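Home | Products | Support | Manuals | Downloads | Contact

Print this page | E-mail this page

November | By Yanti Tambunan

Clinditz Match Clock and Scoreboard System
Section 4: Setting up a soccer match
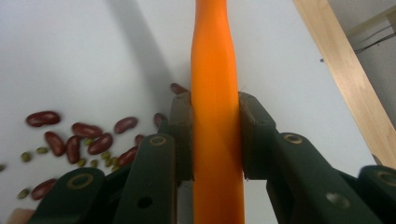
4.1 Before you start

This section covers setting up a single match on the Clinditz control desk, from power-on to kickoff. It assumes that the scoreboard has been mounted and wired as described in Section 2, and that the desk has been paired with the board as described in Section 3. Tournament mode is covered in Section 6.

You will need:

- the control desk and its power supply
- the operator key
- the team sheets for both sides
- the Holtia substitution board, if one is used at your ground

Note: The desk runs on battery for up to 2 hours. A match with extra time and penalties can run longer than this. Connect the power supply for any cup match.

Caution: Do not connect or disconnect the data cable while the scoreboard is lit. Switch the board to standby first.

4.2 Starting the desk

1. Turn the operator key to ON. The display shows the software version, followed by the main menu.

2. Check the link light at the top right of the desk. Steady green means the desk and the board are connected. Flashing green means the desk is searching. If the light is still flashing after 30 seconds, go to 4.8.

3. Select MATCH, then NEW. If the previous match was not closed, the desk asks whether to save or discard it. Select SAVE unless you are certain the record is not needed. A discarded match cannot be recovered.

4. Select SOCCER from the list of sports. The desk loads the default period lengths.

4.3 Setting the periods

1. Select PERIODS. The default is two halves of 45 minutes with a halftime of 15 minutes.

2. For youth matches, change the half length with the arrow keys. Both halves change together. To set halves of different lengths, use CUSTOM.

3. Set EXTRA TIME to OFF, ON or ASK. With ASK, the desk prompts the operator at the end of the second half if the score is level. Use ASK for two-leg ties, where the score on the board does not decide whether extra time is played.

4. Set CLOCK DIRECTION to UP. The countdown setting is intended for other sports and disables the added time display.

5. Press STORE.

Note: Period lengths cannot be changed once the clock has been started. If the wrong length is found after kickoff, leave the clock running and correct it at halftime from SERVICE > PERIODS.

4.4 Entering the teams

1. Select TEAMS, then HOME. Choose a stored team or select ENTER NAME.

2. Type the name as it should appear on the board. The board shows up to 12 characters. Longer names are shortened from the right, and spaces count as characters. For example, PATTINASARANY has 13 characters and loses its last letter. Use the SHORT NAME field to enter a form of the name that fits.

3. Enter the squad numbers from the team sheet. Starting players are marked with S and substitutes with B. The desk does not accept the same number twice for one team.

4. Repeat for AWAY.

5. Select REVIEW and compare both lists with the team sheets. Late changes are made on this screen by overwriting the number.

Caution: Press STORE before leaving the REVIEW screen. Leaving with the BACK key returns both lists to their last stored state.

4.5 Linking the substitution board

Skip this part if the fourth official uses a manual board.

1. Switch on the Holtia board and hold its LINK key until the display shows two dashes.

2. On the desk, select DEVICES, then ADD.

3. Enter the four-digit code printed on the back of the board.

4. Send a test number from the desk. Use 73 as the test value, and check that both digits are complete when viewed from the front.

5. Select ACCEPT.

Note: Added time entered on the Holtia board is passed to the desk but does not appear on the main scoreboard until the operator presses CONFIRM. This allows the operator to check the figure with the fourth official.

4.6 Checking the scoreboard

1. Select TEST, then ALL SEGMENTS. Every segment on the board should light for 10 seconds.

2. Walk to a point where the full board can be seen and check for dark segments. Record any fault in the log.

3. Set the brightness. AUTO is suitable for most grounds. For evening matches under low floodlights, set the level by hand to 4 or below to reduce glare for the goalkeeper at the facing end.

4. Sound the horn once if it is fitted. Many competitions do not permit the horn during soccer matches. To turn it off, set HORN to OFF in the same menu.

4.7 Starting the match

1. Select READY. The board shows both team names, a score of 0-0 and a stopped clock.

2. At the referee's whistle, press START.

3. To add a goal, press the HOME + or AWAY + key, then enter the scorer's number. Press STORE, or wait five seconds for the goal to be stored without a scorer.

4. To remove a disallowed goal, hold the matching minus key for two seconds. The entry stays in the log and is marked as canceled.

5. The clock does not stop at 45:00. It continues until the operator presses END PERIOD.

4.8 If the link is lost

The scoreboard keeps its own clock and continues to run without the desk. Goals entered during this time are held and sent when the link returns.

1. Check that the data cable is fully seated at the desk end.

2. Select SERVICE, then RELINK.

3. If error 302 is shown, the board is paired with another desk. Switch off the other desk and repeat step 2.

4. If the link does not return, change to the Clilemari radio unit as described in Section 7.

Do not restart the scoreboard during play. A restart sets the board clock to 00:00, and the match time must then be entered by hand.

Previous: Section 3, Pairing | Next: Section 5, Cards and substitutions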